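Handheld grippers for a cloth folding project – one pair or two?
Posted by Gemma Cocco, 30/05/2021

Hello all, and thank you in advance for putting up with a long one. We're a small group at Undanwood and we'd like to start recording people folding laundry with handheld grippers, so that later on we have something to train an arm with. The arm itself (a Ranach, if the money comes through) won't be ordered before August.

What I have right now is $1,605. I can stretch that to two pairs of grippers with nothing left over, or buy one pair and spend the rest on mats, stools and a decent table. Which would you do? Most of our practice so far looks like this, with a gripper in each hand and a dark blue cloth on a padded mat.
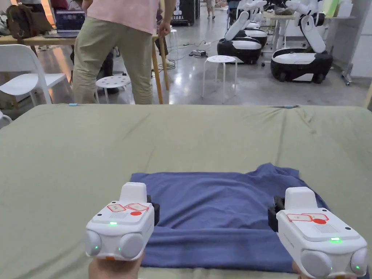

Damilola Tamuno
One pair, Gemma, and please don't feel you're being stingy! We bought two at Okonkwo because it seemed more efficient, and the second pair sat in its box while we argued over how a sleeve ought to be folded. Get one person comfortable first – your hands get tired sooner than you'd think, so plan on swapping people often. I'd set aside $100 for cloths in different colors and thicknesses, and a bit more for spare cables and chargers. Ask the seller what a replacement fingertip costs before you pay for anything.

Lindalva Assunção
We have 4 pairs and wish we had more. Just get two.

Chidubem Wike
I'm mostly with Damilola, though I'd ask for a quote on the second pair now and see how long they'll hold the price. Durkano held ours for us, which was kind of them. Also put storage in the budget! Those recordings fill a drive fast, and we had to stop one afternoon to go buy another.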